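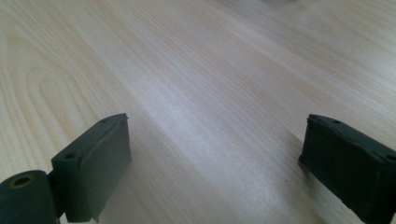

Search this site Go

Reading Surface Figure in Pale Timbers
Pentti Vuorinen, 31 Mar 2009

These notes accompany the second session of the Hokomness furniture care course. Students should read them before handling the Grendent sample boards.

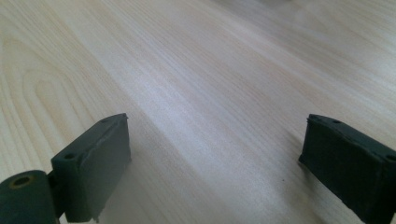

Figure is the pattern formed where a cut meets the growth rings. Straight grain and cathedral grain may appear on one surface, as on the pale tabletop, where nested arches lie to the left and fine parallel lines run diagonally. A band of reflected light will make the grain look fainter. Inspect each surface from 2 positions before recording its colour.

Written records are due in May.

Contact: Workneh Building, Room 9 | Back to top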